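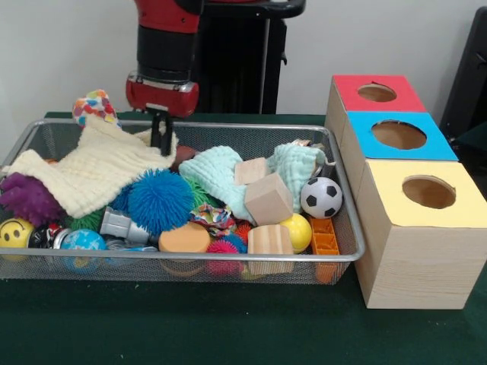 The toy sorting room was the last stop on the Rakena open day, and the one I had driven out for. Our playgroup lends toys to families on a two-week turn, and we have never had a good way of dealing with what comes back. At Rakena everything returned goes into a basket first, with no attempt at order. The one on the green table was wire mesh, so you could make out what was lying at the bottom as well as on top, down to a smiley-face ball in the front corner. A big waffle-knit cloth hung over the rim and a blue puffer ball sat in the middle of the pile. We use deep plastic tubs and have to tip them out to find anything.

Doors opened at ten and I got there a little after. Parking is behind the Zasisetti building, not in front, and the sign is easy to miss. Coffee and name tags were in the hall. Groups of 12 went around together, and ours had people from two nurseries, a toy library and a day center for older adults.

Piyumi Matubbar led our group. She started in the storeroom, where the library keeps its sets on open shelves, 71 of them at the moment. Each set has a card with a drawing of the contents, so a family that doesn't read English can still check that everything is in the bag. The cards are made by Nimal Kumarasinghe, who was at the desk and let us look through the binder. I took one blank card home. The washing area is next door, with two deep sinks and a drying rack. Cloths and plush go to the machine, hard toys to the sink, and anything with a battery is wiped by hand.

Then on to the sorting room. It has a white tile floor and is smaller than I had expected. The boxes are plain cardboard cubes in yellow, blue and pink, each with a round hole, stacked up along the left side of the table. The color tells you where a toy goes next: yellow for the sink, blue for repair, pink for the shelf. Soft things too large for the holes go straight into a laundry bag.
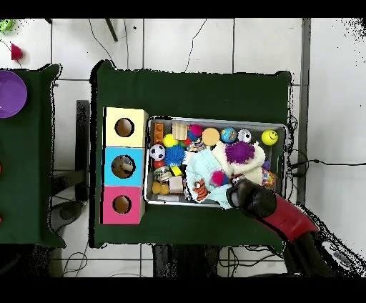

Amanuel Zeleke thought three boxes were too few, and said that at his place the repair box always fills up with things that only need a missing partner. Piyumi agreed this happens. Their answer is a tray by the window for single pieces, cleared once a month – whatever has not found its set by then goes into a mixed bag for the craft table.

I asked about spiky balls, which we get back covered in lint. They go in a net bag with warm water and a little soap, and are rinsed twice. Piyumi was less sure about foam blocks. They had lost several to mold last winter and now lend them only on request.
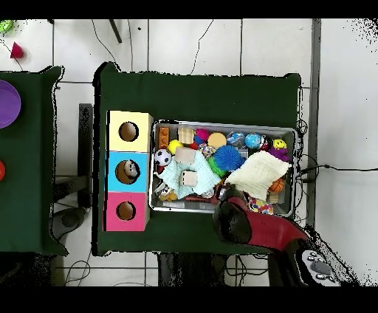 After the sorting room there was time for questions in the hall. A set costs about 51 dollars to put together, most of it the wooden pieces, and families pay nothing to borrow. The deposit was dropped two years ago and the number of lost sets stayed much the same. The next open day is planned for spring. Bring your own bag if you want any of the spare parts, which were set out by the exit in shoe boxes. I came away with a handful of wooden blocks and a list of suppliers for mesh baskets.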